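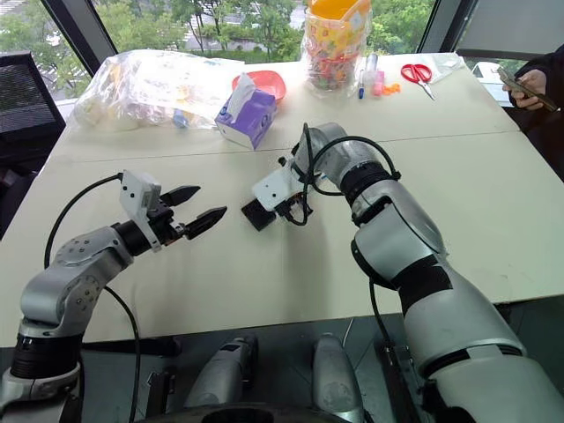 Re: [skolus-users] Import stops on long part tables

Byung-chul Baek wrote:
> Import of the Barkerton parts list stops at row 457 of 1051.
> No error in the log. Same file loads fine in the old release.
> Is there a row limit?

No row limit. Row 457 has a description field with an unescaped quote mark, and the parser reads everything after it as one field. The old release dropped the quote silently.

Two options:

1. Set quoting to "none" in the import profile. Safe if no field contains a tab.
2. Export again from Traler with escaping turned on.

Separately, column 26 is longer than 30 characters in several rows and will be truncated. Widen it before you reload.

A logged warning for the quote case is planned for October.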